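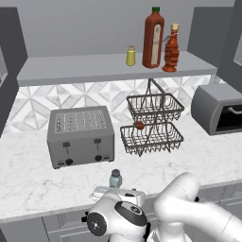
Salsas en la repisa, encimera de mármol blanco

¿Cómo quito una mancha de cúrcuma del mármol blanco?

Manon Turcotte
Hola a todos, a ver si alguien me echa una mano porque estoy desesperada. En junio nos pusieron encimera de mármol blanco (Carrara, mate, sin pulir) y hasta ahora la había tratado como a un bebé. Pues el otro día hice curry, dejé la cuchara apoyada y me fui a hablar por teléfono. Cuando volví tenía un cerco amarillo del tamaño de una galleta. He probado con jabón neutro y agua tibia y ha bajado un poco, pero sigue ahí. Mi suegra dice que limón, mi vecina dice que lejía, y ya no me fío de ninguna de las dos. El marmolista me pide 87 euros solo por venir a mirar. ¿Hay algún remedio casero que no me destroce la piedra?

2 respuestas

Delali Alhassan
¡LIMÓN NO, por favor! Ni vinagre tampoco. El mármol es carbonato cálcico y el ácido se lo come, te queda una marca opaca que es peor que la mancha. Lo digo por experiencia, que en mi piso anterior de Curkville dejé medio limón boca abajo en la encimera toda una noche y ahí se quedó el redondel para los restos.

A mí para manchas de comida me ha ido bien la cataplasma de bicarbonato con agua oxigenada de la farmacia. Te cuento cómo la hago:

Mezclas bicarbonato y agua oxigenada hasta que quede como una pasta de dientes espesa. Pruébala antes en una esquina que no se vea. Extiendes una capa gordita sobre la mancha, pasándote un poco del borde, la tapas con film y pegas los lados con cinta de carrocero. Al día siguiente quitas el film y dejas que se seque sola, sin prisas. Luego la retiras con una espátula de plástico, aclaras con agua y secas con un trapo.

Con la cúrcuma igual tienes que repetir, que es muy puñetera. Y lo de la lejía, yo no.
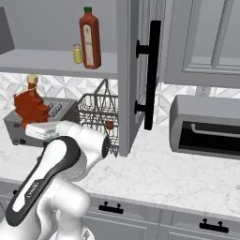

Vilmos Nyitrai
Lo de Delali está bien. Añado que mires si te la sellaron, muchas veces la colocan y se van. Echas unas gotas de agua, esperas 15 minutos y si la piedra se oscurece es que está chupando. Yo uso el sellador de Grorel, 2 manos, y lo repaso cuando veo que hace falta. Eso sí, primero saca la mancha, que si sellas encima la dejas dentro. Y compra un reposacucharas jaja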